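Section 6. Running a visitor demonstration

This section is for staff who have been asked to show the Oro arm to guests at an open day. It assumes the arm has been set up as in Section 3 and that you have run it yourself at least once. If you have not, let someone else do the demonstration.

A word on expectations. The Pusine brochure says the arm "handles everyday packaging with ease." Do not repeat this to visitors. It handles some packaging, some of the time, and people who have come a long way to see it deserve to hear that from you before they see it for themselves.

6.1 Before the doors open

1. Turn on the controller and wait for the ready tone.
2. Run the homing routine 2 times. The second run often lands in a slightly different spot from the first. If it does, go back to Section 3.4.
3. Wipe the wrist camera lens with a dry cloth.
4. Set out the items you plan to use and do one full pick with each.
5. Put the stop button where your own hand can reach it. A guest's hand does not count.

CAUTION: Do not let visitors past the floor tape while the arm has power, even if it is standing still.

6.2 The soft package pick

Visitors ask for this one because it was in the Bidusell video. A rigid box tells them very little. A soft plastic package changes shape as soon as the fingers close, and printed marks the camera may have been using bend along with it.

1. Select SOFT from the item menu.
2. Lower the grip force to the second setting.
3. Start the pick and keep quiet until it has finished. Talking over a failed grip looks like hiding it.
4. If the package slips, press HOLD, tell the visitors it slipped, and start again from step 1.

Leave the wrist camera view up on the large monitor the whole time. It is less flattering than the side view, and it shows how little of the package the fingers have hold of.
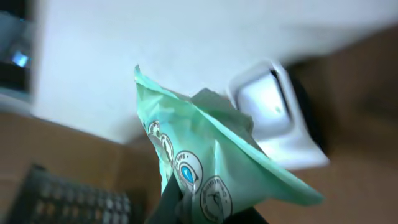
Catherine Farquharson objects to this advice: in her view the wrist view makes guests dizzy, and most of them only want to know whether the thing gets dropped. She would show the side view first and switch over when somebody asks how the arm knows where to close. That is a fair point for a young crowd. For buyers and engineers, keep the wrist view.

NOTE: A good pick on one package says nothing about the next one. Fill level, folds and torn openings all matter, and SOFT mode does not measure any of them.

6.3 Questions you will get

How many picks has it done? Our own log stood at 243 in October. The sales sheet says 1,000 — ask Pusine where, and with what.

Can it work without a person nearby? We have not let it, so say so.

Is it faster than a person? No.

6.4 Closing down

1. Open the gripper and remove any item by hand.
2. Send the arm to PARK.
3. Cut the power, then take up the floor tape.
4. Write every failed pick in the log, including the ones the visitors laughed at.

Last revised 23 December 2018. Send corrections to Fergus Gunn.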